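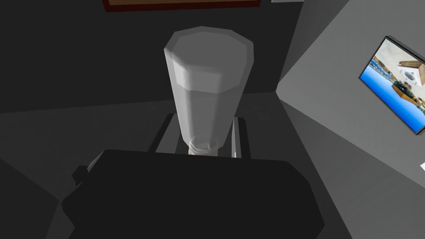

A drinking glass. Wetville residents can go back to using tap water without boiling it.

WETVILLE LIFTS BOIL-WATER NOTICE

September 3, 2019

Wetville residents no longer need to boil their tap water before drinking it, the town's water department said Tuesday morning.

The notice had been in place since a main broke under Pacheco Street late in August and pressure dropped across the east side of town. It covered 1415 homes and businesses, including all of the Kernitby neighborhood and the blocks north of the rail line.

Samples taken on 2 days in a row came back clear of bacteria, said Valbona Krasniqi, the town's water superintendent. The samples were drawn at 12 locations and tested at a lab in Skolthorpe.

"People can drink it, cook with it and brush their teeth with it," Krasniqi said. "We do ask that they flush their lines first."

The department advises customers in the affected area to run each cold water tap for several minutes, starting with the one closest to where the line enters the building. Ice made while the notice was in effect should be thrown out. Refrigerator filters should be replaced, and water softeners should be run through a full cycle following the maker's directions.

Some customers may see cloudy or slightly brown water for a day or so. Krasniqi said the color comes from sediment stirred up during the repair and should clear with flushing. Anyone who still has discolored water by the end of the week is asked to call the department.

The broken section was cast iron pipe, 85 years old. Crews replaced it with a new length and reopened the northbound lane of Pacheco Street over the weekend. The southbound lane will stay closed between the post office and Mill Road until the pavement is patched.

Schools in the east side turned off drinking fountains during the notice and used bottled water. The fountains were being flushed Tuesday and are expected to be back on by Wednesday. Restaurants that closed may reopen once they have flushed their lines and cleaned their ice machines.

Bottled water handouts at the Kernitby fire station ended at noon. The town council will hear a report on the break and the cost of the repair at its next regular meeting.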